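Bed-making and bedroom tidying: participants wanted

Risix is looking for adults to record everyday bedroom chores. The recordings are used as examples for a learning system that will later run on a household robot. You do not need any technical background.

Sessions take place at our rooms in Rovness. Each one lasts 2 hours, with a break halfway. You will wear a light camera on your head and work through a list of tasks — putting on a fitted sheet, folding a blanket, filling a shelf. Work at your normal speed. If something goes wrong, fix it the way you would at home and keep going.

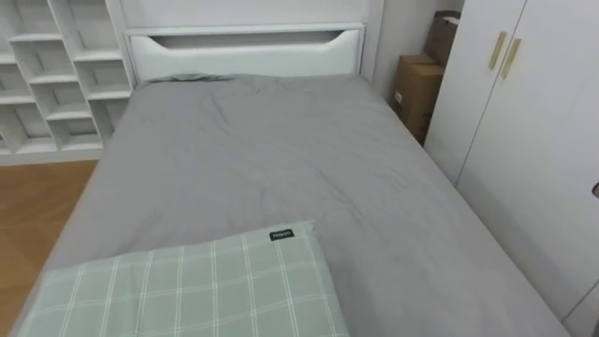 Bed task: grey fitted sheet on, checked textile folded at the foot end.

We have 41 places left in this round. Pay is $115 per session, by bank transfer. You may sign up for more than one session.

You must be 18 or older and able to lift a mattress corner. Glasses are fine. Please tie back long hair and leave rings and watches in the locker.

The recordings show your hands and arms. They are stored under a number, and your name is kept in a separate file.

To apply, write to Ngan-ling Tam at the Risix front desk, Room 439, with the days you are free. Applications close 23 Jan 2020. A second round is planned for July.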